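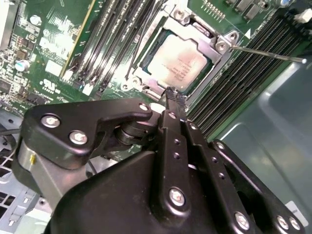
Tonddale workshop teaches robot arms to take old servers apart

December 5, 2024

A repair and recycling workshop in Tonddale has started to teach its robot arms by remote control, with the workers who know the job leading every movement. The company, Rathore Refurbishing, takes in used servers and office computers from the region. It wants the arms to learn the slow and delicate part of the work, in which the processor and the memory are taken from the board without damage.

Until this year the arms did only simple lifting. They moved closed machines from the pallet to the bench, and a person did all the rest. Each of these movements was written by a programmer, point by point, and when a new type of machine arrived the programmer had to come again. For the inside of a computer this method was too slow. The boards are different from one maker to another, and even two machines of the same model do not always sit in the same place on the bench.

Now the worker sits at a small desk two metres from the bench and holds a pair of handles. When the handles move, the arm moves also, and when the worker presses the trigger, the fingers of the gripper close. The arm records its own positions and the pictures from the camera on its wrist. After enough of these recordings, a computer program learns from them and tries to do the task alone.

Vivek Prajapati leads the project. He worked for many years as a repair technician before he came to the robots, and he still does a part of the recordings himself.

"I can open a processor socket with my eyes closed," he said. "But when I sat first time at the handles I was like a child with gloves. You must forget how your hand does it and learn how this hand does it."

The task looks short on paper. On the type of socket chosen for the first training, a thin metal lever holds a frame closed around the processor. The lever must be pushed down a little, moved to the side and then lifted. After this the frame opens and the processor can be taken out by its edges. The pins under it are very fine, and a small slip of the finger can bend them. A board with bent pins has lost most of its value for resale.

For this reason the team has divided the work into short lessons. In the first lesson the arm only approaches the socket and stops near its edge. In the second it finds the lever. The third lesson is the opening of the frame, and the fourth is the lifting of the processor. The memory modules come later, as they need two latches to be pushed and a straight pull upwards, and the team prefers to finish one thing before it begins the next.

So far the group has made 679 recordings which it considers good enough to keep. Many others were thrown away. A recording is refused if the worker stopped in the middle to think, or if the gripper stood between the camera and the socket for too long. The second problem was more common than they expected. The gripper is large compared with the parts it must touch, and from the wrist it takes a good share of the view. The workers learned to come towards the socket at an angle, so that the tips and the metal edge can be seen together until the last moment.

Light was another difficulty. The workshop has strong lamps over the benches, because people need them for their own work. On a metal surface and on a printed board these lamps can make white patches, and the small printing disappears in them. The team discussed whether to put a cover over the bench. In the end they decided to leave the lamps as they are. Mr Prajapati explained that the arm will have to work under these lamps every day, and it is better that it learns with them.

The company also tried a different way, in which the worker takes the arm directly by hand and guides it. This is called hand guiding and it needs no desk and no handles. It was good for the big movements, for example from the parking position to the open case. For the socket it was less good. The arm is heavy to move by a few millimetres, and the worker's own hands were often in the camera picture. The first part of the path is still recorded by hand guiding, and the fine part is done from the desk.

Seven workers have been trained at the handles. None of them had used a robot before. The training takes two mornings, and in the first one they do not touch a computer at all. They pick up wooden pegs and put them in holes, and then thin cards, and then dead boards which can be broken without regret. The boards used for the lessons all come from machines which have failed the electrical test, so no customer property is at risk.

The workers do not all move in the same manner. One pushes the lever quickly, another one very slowly and with several small corrections. At the beginning the team tried to make everybody follow one style. It gave worse results, because people became nervous and made more mistakes. Today each person works in his or her own way, and only the start and the end of the lesson are fixed.

The results are still modest. In a trial last month the program was asked to do the second lesson, the finding of the lever, 100 times without help. It succeeded in most of the attempts when the case lay straight on the bench, and in far fewer when it was turned. For the lifting of the processor there is no trial yet. A worker stands at the bench during every attempt with a stop button in the hand, and this rule will remain for the whole project.

Some of the staff were worried for their places when the arms came near to the repair benches. The management has told them in writing that no position will be cut as a result of the project. According to the company, the number of machines coming in has grown faster than it can find technicians, and at present 2130 servers wait in the store. People who have learned the handles receive a small addition to their pay for the hours at the desk.

The software for the recordings was made together with Lodon, an engineering office in the same industrial park, and the handles were built there also. The two firms have agreed to share the recordings between them. They are not public for the moment. Lodon said it would like to publish a part of them, but first all the labels with serial numbers and names of former owners must be made unreadable, and this is being checked picture by picture.

One more change is planned for the desk. At present the worker feels nothing in the handles when the fingers touch something, and must judge the pressure only from the camera and from the sound. A new pair of handles, which push back softly against the hand, is being tested. Two of the workers have tried it and asked to keep it. One found it tiring after 35 minutes and would like a weaker setting.

In March a second bench will be fitted at the company's smaller site in Emley, with the same type of arm and the same gripper. The aim is to see if a program trained in Tonddale can work in another room, with other lamps and another table height. If it cannot, the workers in Emley will make their own recordings, and these will be added to the first ones.

Visitors from schools and other workshops can see the bench in Tonddale by appointment. They may also try the handles, but only with the wooden pegs.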